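Station check, hand-held gripper demonstrations
Site: Stenside, apartment room
Checked by: Aslı Bozkurt
Second reader: Kaan Gezer
Month: March
Start of check: 8:40 a.m.

Mark each line OK, FIX or N/A. A FIX in section A or B stops recording until it is cleared and initialed. A FIX anywhere else can be cleared at the end of the session.

## A. Room and floor

| No. | Check | Result | Comment |
|---|---|---|---|
| A1 | Walking path from shelf to seating clear | FIX | Extension cord ran across the path at ankle height. Moved behind the shelf and taped. Cleared 8:55, AB. |
| A2 | No loose rugs in the working area | OK | |
| A3 | Packing material kept out of the walking path | OK | Flat cardboard may stay against the wall. Nothing with staples. |
| A4 | Windows and doors shut or latched open | OK | |
| A5 | Room light on, no flicker on preview | OK | Daylight only after 11. Check again if it clouds over. |
| A6 | First aid kit in place and in date | OK | Two bandages short. Not a stop. |

Comment on A1: this is the same cord as last month. Tape is not a repair. Abbas Nazari to order a shorter one and run it along the baseboard.

## B. Hand-held gripper

Unit 3, the Pornon shell. Check with the power off, then again with the power on.

| No. | Check | Result | Comment |
|---|---|---|---|
| B1 | Shell free of cracks and sharp edges | OK | Run a bare thumb around both slots. |
| B2 | All shell screws present and snug | FIX | One screw near the handle turned freely. Replaced, thread lock added. Cleared 9:10, AB. |
| B3 | Fingers open and close fully without sticking | OK | |
| B4 | Finger pads seated, no peeling | OK | Left pad is worn at the tip. Good for this session, change before the next. |
| B5 | Trigger returns by itself when released | OK | Tried ten times. |
| B6 | Pinch points marked | OK | Marking is getting faint. |
| B7 | Camera mount does not move when pushed | OK | |
| B8 | Lens clean | OK | Wiped before and after lunch. |
| B9 | Wrist strap attached and worn | FIX | Attached but not worn on the first two takes. Operator reminded. Cleared 9:30, KG. |

Comment on B9: Teófilo says the strap gets in the way when he turns his wrist to lay a book down flat. That may be so, but the strap stays on. If it needs to be longer, write it up and we will try a longer one.

## C. Operator

| No. | Check | Result | Comment |
|---|---|---|---|
| C1 | Operator has read the current task sheet | OK | Teófilo Villanueva, morning. Gülizar Tatlı, afternoon. |
| C2 | Sleeves fastened, no rings or bracelets on the gripper hand | OK | |
| C3 | Closed shoes | OK | |
| C4 | Break of ten minutes in every hour | FIX | Morning ran 80 minutes without a stop. See below. |
| C5 | No wrist or shoulder pain reported | OK | Asked at noon and at close. |
| C6 | Second person in the room during recording | OK | |

Comment on C4: the count on the board read 169 accepted takes at noon and people wanted to keep going. The break is not tied to the count. Kaan will set the timer on his own phone from now on and call the stop out loud.

## D. Task and objects

Task: carry a book to the seating area with the gripper.

| No. | Check | Result | Comment |
|---|---|---|---|
| D1 | Objects match the task sheet | OK | Book set B. |
| D2 | No glass, blades or liquids in reach | OK | A coffee mug was taken out before the first take. |
| D3 | Books light enough to hold at arm's length | OK | Heaviest one left out. |
| D4 | Book covers flat, no torn jackets | OK | |
| D5 | Cushions clean and free of pins or tags that can catch | OK | Flower cushion checked by hand along the seams. |
| D6 | Approach is slow enough to stop at any point | OK | Gülizar's speed is the one to copy. |
| D7 | Operator does not look at the screen while walking | FIX | Happened once, afternoon. Take thrown out. Cleared 1:50 p.m., KG. |

Comment on D6: several morning takes came in too fast over the seating. A robot trained on them will move the same way. Ağca reviews for speed before the set goes out, so note any doubtful take on the sheet when it happens.

## E. Recording and files

| No. | Check | Result | Comment |
|---|---|---|---|
| E1 | Battery above half at start | OK | |
| E2 | Card has room for the session | OK | Limit is 2000 clips on this card. |
| E3 | Clock matches the base unit | OK | |
| E4 | No people, mail or screens with private text in view | OK | Mail cleared from the table before start. |
| E5 | Copy to the Vemurberg drive started | OK | Last clip number 2537. Copy took about 40 minutes. |

## Open items

- Shorter extension cord, Abbas Nazari. Due before the next session in this room.
- New finger pads for unit 3. Spare set is in the gray drawer, check the size first.
- Repaint pinch point marks on unit 3.
- Restock bandages.
- Longer wrist strap, only if Teófilo puts the request in writing.

Station released for use after B9 was cleared. Initials: AB, KG. 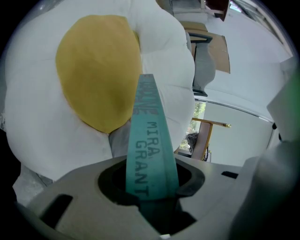 Item D5: book in the gripper at the flower cushion.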